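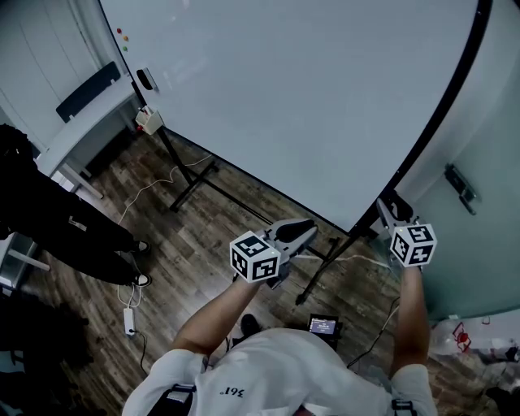

Stanside Allotment Society
Minutes of the site meeting, Wednesday, July 19, 2023

Present: Corina Moser (chair), Ekene Ogunleye (minutes), Konrad Thaler, Gonçalo Simões, Silvan Hämmerli
Apologies: none

1. Minutes of the last meeting
Agreed with one correction. The broken tap is on the lower path, not by the gate.

2. Water
Pressure is still poor in the evenings. Konrad has cleaned the filter on the main tank and will ask the water company to check the meter. Hoses are not to be left running on unattended plots. 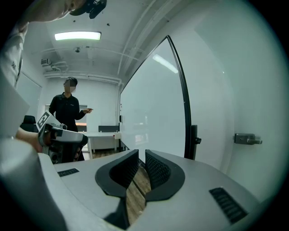

Plot holders on the upper terrace may fill cans from the second tank until the pressure is back to normal. Konrad to put a note on the gate.

3. Waiting list
There are 20 names on the list and 4 plots free. Two of the plots are badly overgrown and will be offered at half rent for the first year. Corina to write to the people at the top of the list.

4. Compost
The bays are full. It was proposed to build 2 more behind the shed and to stop taking grass cuttings from outside.

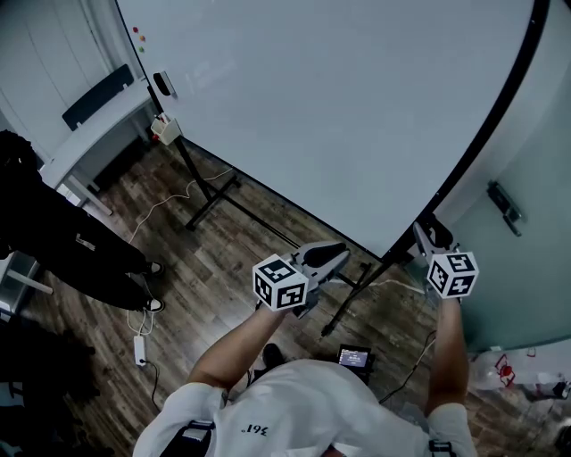 Silvan Hämmerli asked that the new bays be kept 5 metres from the boundary hedge, as the old ones had drawn rats into the neighbouring gardens. Agreed. Gonçalo to price the timber.

5. Any other business
The shed padlock has a new code, available from Ekene.

Next meeting: October, date to be fixed.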